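## Saco de rede para lavar roupa delicada: cilíndrico ou plano?

**trelard_ana** — domingo, 21h

Gente, rendi-me aos sacos cilíndricos! Lavei três camisolas de lã fina e dois sutiãs e saiu tudo direitinho, sem alças enroladas em nada. Estou encantada — já arrumei a gaveta inteira por causa disto.

**Tadomton**

Discordo um bocadinho. Os planos dobram-se e cabem em qualquer canto. O meu cilíndrico ocupava meia prateleira.

**trelard_ana**

Mas o espaço lá dentro! Num plano as copas ficam espalmadas. E a tampa redonda abre tanto que meto a mão até ao fundo.

**fiachra_og**

Uso os dois: plano para meias, cilíndrico para o resto. Cuidado é com o fecho, fechem até ao fim da volta. Tive um que abriu a meio da centrifugação e passei cinco minutos à caça de collants.

**Daly**

Qual é o teu, Ana? O meu tem a rede lisa e já fez borboto numa blusa.

**trelard_ana**

É de rede branca, tipo favo de mel, com debrum verde-azulado escuro e puxador branco no fecho. Adoro o debrum!

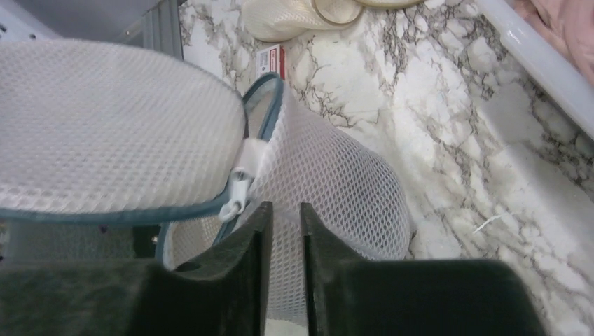 ### Atualização da Daly

Encomendei um parecido, só que maior. Continuo a achar que a lã se lava à mão, mas para os sutiãs estou convencida!

**Tadomton**

Eu fico com os planos :)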